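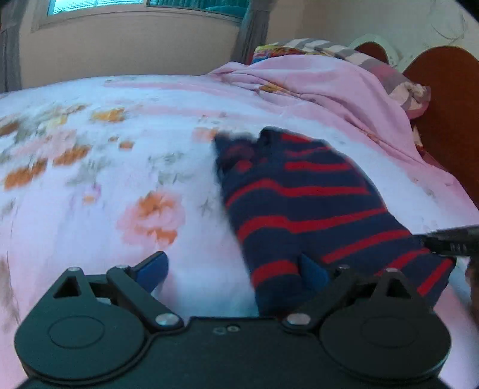

Can a machine fold laundry yet?

mossyporch
I do the wash for a house of 8 and I'd pay real money for something that folds. My cousin swears it's two years off. Anybody here believe that?

dryerlint_30
Nope. Towels, sure, a towel is a rectangle! Knits are the trouble. They bunch up, one sleeve goes under, and now the thing has to work out what it's even holding.

kettle1727
Disagree. I pack shirts at Relton and we got a folding machine in February. It's quick and it doesn't get bored.

dryerlint_30
And who lays the shirts flat for it?

kettle1727
ok, me. Still faster than me doing the whole thing.

mossyporch
See, laying it flat IS the job at my house. Everything gets dumped on the bed in a heap and half of it is inside out.

umusstead_gal
I'd settle for one that matches socks. Folding I can do in front of the TV.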